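Two arms over one plate: what belongs in the written setup rules?

Posted by Lukeck, 27 Apr 2023

We run a tabletop cell with two arms facing each other across a shared area. Both are fitted with two-finger grippers. Objects are set out on a metal plate, and a cross drawn on the table serves as the reference mark. The rules we inherited fill one page and cover only the emergency stop and who may enable the drives. I have to rewrite them by the end of the month. What should be fixed in writing, and what can be left to the operator? I am mainly unsure about object layout, cable routing and the start position of the arms. 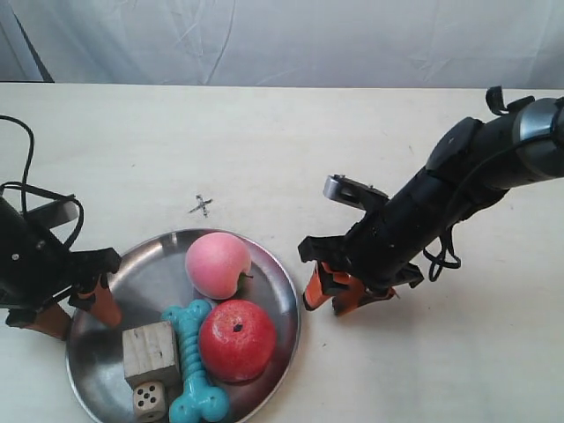
Current layout, mixed objects on the steel plate.

The objects vary in shape and stiffness on purpose. We do not want a rule that forces everything into neat rows.

Vulstead

Take the three points separately.

Layout: don't fix the positions, fix the limits. Ours says that an object may touch its neighbour but may not rest on it unless the task sheet says so. Your block and die would need a line on the sheet. The bone touching the peach would not.

Cables: both of yours run in loose loops near the gripper, one arching up over the housing and one hanging below the arm. Write down a maximum slack, measured with the arm at full reach and again fully folded. Tie points go on the arm body, never on a moving finger. Check them at the start of every shift. We found 9 loose ties in March before this was a rule.

Start position: write it as joint values, with a minimum gap between each fingertip and the nearest object. We use 18 mm. One finger over the plate rim is acceptable during a task but should not be a start position.

Also state what the cross is for and who may redraw it. A hand-drawn mark drifts each time it is renewed. Ours is now scribed.

ISO 10218 covers the robot and its integration. It will not tell you how to lay out a plate, so keep the two documents apart and refer from one to the other.

Zikell

matt plate. polished steel throws reflections and our vision kept picking them up. changed it and didn't need any other rule

Oyewole

Agree with Vulstead on limits. Add a revision number to the sheet and log it with every run. We had 113 runs with no record of which layout rule applied and had to repeat 16 of them.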